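Tiongson Robotics Opens Findton Workshop to Visitors

FINDTON, March – Tiongson Robotics welcomed 247 visitors to its Findton workshop on Sunday for the company's first public open day. Guests came from Findton and nearby Galtstead to see two-armed robots at work and talk with the staff who build and program them. 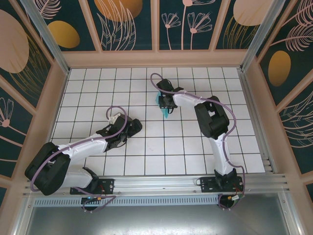

Two robotic arms share one rail at the Tiongson workshop in Findton.

The main demonstration dealt with thin sheet material, including light blue paper. Sessions started at 10 a.m. and ran in 3 time slots, with staff on hand to take questions.

"People know robots from car plants," said Divina Lumbao, workshop manager. "We wanted them to see the smaller work, and to see it up close." 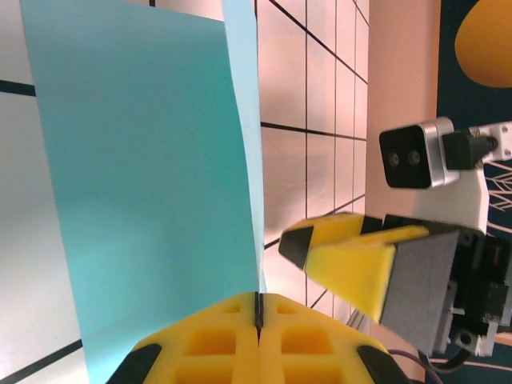 Visitors also heard how the company makes gripper fingers and why it changes their shape from job to job. A printed guide to the workshop was given out at the door, and copies remain available at the front desk.

Among the guests were students from the Finley technical program in Galtstead. Two of them will join Tiongson as summer trainees.
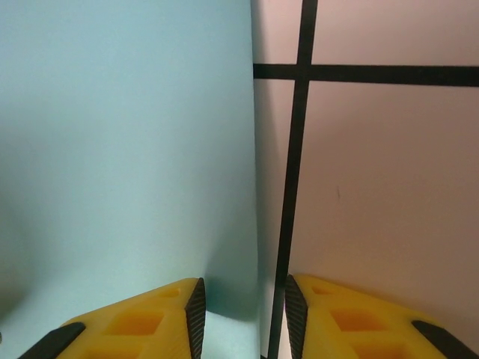
"We had almost 434 sign-ups and could not fit everyone in," said Aileen Dela Peña, who organized the day. "Those still on the list will be invited first next time."

A second open day is planned for the fall. Schools and groups can ask for a visit through the Findton office.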